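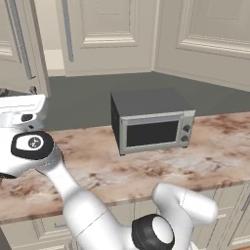
The Slow Trouble with Marble

Calcium carbonate is a poor material for a place where people cut lemons. It dissolves in weak acid, it scratches under a steel fork, and it takes up oil through pores too fine to see. It has also been the most requested kitchen surface at the Gustavdale stone yards for much of the past decade, and the yards expect that to continue.

The reason is mostly appearance. Granite is harder and quartzite is harder still, but neither gives the soft translucence that light produces when it enters a polished calcite surface and scatters among the crystals before coming back out. Sheet laminates and printed porcelain copy the veining well enough at a distance. They do not copy the depth.

What a vein is

Marble begins as limestone. Heat and pressure recrystallize the calcite into an interlocking mass, and in the process most traces of shell and bedding are erased. A pure limestone gives a white marble. Few limestones are pure. Clay, silt, sand and iron compounds in the original sediment are squeezed, smeared and folded, and what remains of them shows up as color.

Iron is responsible for most of the warm tones. In its oxidized forms it produces yellow, tan, rust and red, depending on the mineral and the grain size. Gray and black usually come from carbon. Green tends to come from serpentine or chlorite, and many of the green stones sold as marble are classed by geologists as something else.

Some veins are fractures that healed. Fluid moved through a crack, left mineral behind, and closed it. These are often sound, but the filling may be harder or softer than the host rock, and a polishing head will cut the two at different rates. Run a fingertip across a strongly veined slab and the relief can sometimes be felt. A fabricator at a good yard will do this before the slab is cut, and will mark the places where a sink opening should not go.

From block to slab

At the Clunenano quarry, blocks are freed with diamond wire, a steel cable strung with sintered beads and run through drilled holes under a constant feed of water. The wire is slow and quiet compared with blasting, which it replaced, and it leaves far fewer hidden cracks. A block is then squared, measured and numbered. The block being opened when this article was prepared was number 2191, a cream stone with heavy brown figure.

Sawing takes place down the valley. A gang saw fitted with 60 blades reduces a block to slabs in a single pass, and the slabs come off in order, like pages. Adjacent slabs can be opened against each other so that the pattern mirrors across the joint. Bookmatching of this kind requires both faces to be polished on opposite sides, so it must be ordered before finishing. Customers who ask for it afterward are told it cannot be done, and some ask again.

Slabs with open veins are dried in an oven, coated with a low-viscosity resin, backed with fiberglass mesh and cured. Resin treatment is standard practice and is no sign of an inferior stone. It does matter to the owner in two respects. Resin darkens in strong sunlight, so treated slabs are a poor choice outdoors. It also softens with heat well before the stone around it is affected.

Heat

Marble tolerates moderate heat. The usual failure is differential expansion: one part of the slab warms while the rest stays cool, and the stress is relieved along whatever weakness is available. Calcite makes this worse. Its crystals expand along one axis when heated and contract slightly across it, so the grains work against each other. Repeated over years, the effect loosens the surface, and a polished area turns dull and faintly granular.

A hot pan set down once is unlikely to cause visible harm, but a trivet costs little. Small appliances that run hot deserve more thought. Their feet hold the case clear of the stone and leave a gap through which air can move. The gap should be kept open, and crumbs and folded towels kept out of it.

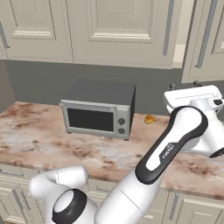 A toaster oven on veined stone. The small feet keep the housing off the surface.

Cutouts are the weakest places in any counter. The narrow strip in front of a cooktop carries bending loads with little material to resist them, and it also receives the most uneven heating. Inside corners should be cut to a radius, never square. Aerts, a fabricator with two shops in the region, bonds a steel rod into a groove on the underside of these strips. Stainless is preferred. Mild steel rusts, swells and splits the stone it was meant to reinforce.

Edges

The front edge takes most of the impact in a kitchen, and its profile decides how well it survives. A square arris chips. A rounded edge spreads the blow over more material and is easier to repair by hand. Thick edges are commonly built up by mitering a strip to the slab, which lets the veining turn the corner with only a hairline joint. Solid thick slabs are available at a price, and the cabinets below need to be checked for load.

Etching and staining

The two are often confused. A stain is foreign material in the pores -- oil, wine, coffee -- and can often be drawn out with a poultice. An etch is a loss of stone. Acid has dissolved the polished skin, and what remains reflects light poorly. No sealer prevents etching, whatever the label suggests, as a penetrating sealer works below the surface and the acid works on top of it.

Dralarov, a maker of stone treatments, supplied sample tiles in 13 finishes, from mirror polish to a coarse brushed texture. After contact with lemon juice the polished tiles showed clear rings. On the honed tiles the marks were visible only at a low angle, and on the brushed tiles they were hard to find. All of them had etched. A matte surface simply has less shine to lose.

Light etching on polished stone can be removed with a tin oxide powder and a damp felt pad. Deeper marks call for abrasives in sequence, and it is easy at that stage to grind a shallow dish into the counter that will show in every reflection. The Aerts shops charge for 19 visits of this kind in a typical July, mostly to correct repairs begun at home.

For daily cleaning, use warm water and a neutral soap, then dry with a cloth. Vinegar should stay in the cupboard.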